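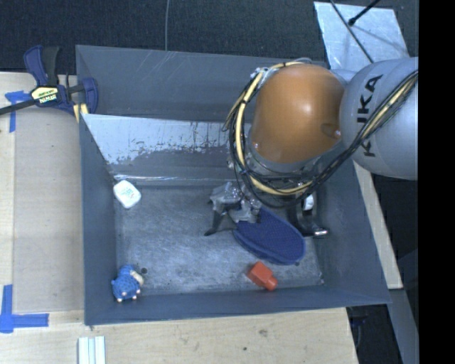 Re: Open day at Sturnton, bin picking demo - who's coming and what to bring

Subject: Re: [perano-handling] Open day at Sturnton, bin picking demo
Date: 27 Jul 2018

Hi all, replying in between phone calls so forgive the spelling. Answers under each bit.

> Thanks for organising the visit. Our lot at Umbridge are keen but have
> a few questions before we book the van.
>
> 1. Is this a talk with slides or do we get to see the arm running?

Running. Slides are 15 minutes at the start, mostly the safety stuff, then straight out to the cell. It's the KUKA with the two finger gripper, picking out of the grey metal bin. No conveyor this time, sorry to those who asked. The conveyor is still at Estrella and won't be back before March.

> 2. What is it picking? Last year's demo was all identical cartons and
> our people came home saying it had nothing to do with what we handle.

Fair comment and we got the same from others. Odds and ends now. A little blue sheep, a small red-orange thing, a dark blue oval one that takes up a good bit of floor, a small white one up the back. Different sizes, different surfaces, nothing lined up. The sheep is lumpy, curly texture all over, so it's a good one for arguing about grip. You're welcome to bring your own items, see below.

> 3. Does the bin have to be steel? We use plastic totes for nearly
> everything and the colour is all over the place.

No, but the metal one is what's set up and it's not getting changed on the day. It has sloping sides, so things tend to end up on the floor of it, and the floor is well scuffed, scratches and smears everywhere plus a bright worn patch along the back slope. If your worry is shiny or marked surfaces putting the vision off, it's a decent bin to ask about. If your worry is coloured totes, bring one along and we can at least talk it through, might get time to swap at the end but no promises.

> 4. How is the bin held? We had ours walk across the bench every time
> the fingers touched the side.

Ha, yes. There's a bar clamp on the back left corner, ordinary hardware shop sort. Blue tape on the bench beside it too. Not elegant. If you want a propper fixture talk to the Umbridge toolroom, they made a nice one for the packing line.

> 5. Cables. Our integrator wants to route everything inside the arm and
> has quoted accordingly. Is that what you've done?

No. Outside, big loop round the wrist joint and back up over the arm, held with small fasteners and a bit of clear wrap. You'll see it. Needs slack for the wrist to turn and then the slack wants to hang down near the bin wall, so it's a trade. Have a good look before you sign that quote, I'd say at least ask for a price both ways. Happy to go over this with your integrator if they come too.

> 6. Same question for the fingers, are they off the shelf?

Will get someone to answer on the day, I don't want to get the part wrong on a list with 400 people on it. The wrapping round the gripper is grey tape-ish stuff, shiny, easy to replace. The fingers themselves are dark and narrow, one has a metal tip. Ask to see them up close when the arm is parked, not before.

> 7. Do you have figures? Our manager will want figures.

One run of 1053 picks logged on the Sturnton cell. I'll send the sheet round once it's been tidied up, the columns are a mess and half the headings are somebody's initials. It has the misses in it as well, so please don't forward it to a supplier without asking me.

> 8. Parking, lunch, boots?

Park round the back by the Perano sign, front spaces are for deliveries. Lunch is sandwiches, tell me allergies. Closed shoes are fine for the viewing line, boots if you want to go in the cell once it's locked off. Glasses provided.

Bringing your own items: up to 2 per site please or we'll be there all night. Nothing wet, nothing with a blade, nothing you'd be upset to get back with a mark on it. Label it with your site name. Must fit in a shoebox. Soft things are welcome, we don't get enough of those, and if you have anything with a glossy bag round it I'd realy like to see that.

Order of things, more or less:

- sign in, glasses, talk
- arm running on our own items, questions from the line
- cell locked off, close look at gripper and cables
- your items, in whatever order they're on the table
- lunch, and anyone who wants to stay on can

Groups of no more than 15 round the cell so if everyone turns up at once we'll split you. Umbridge first, you've got the longest drive home. Estrella second, bring the conveyor paperwork please, third time asking.

Numbers to me off list, not reply all. Got to run, forklift is blocking the door again.

Sturnton automation desk
Perano Handling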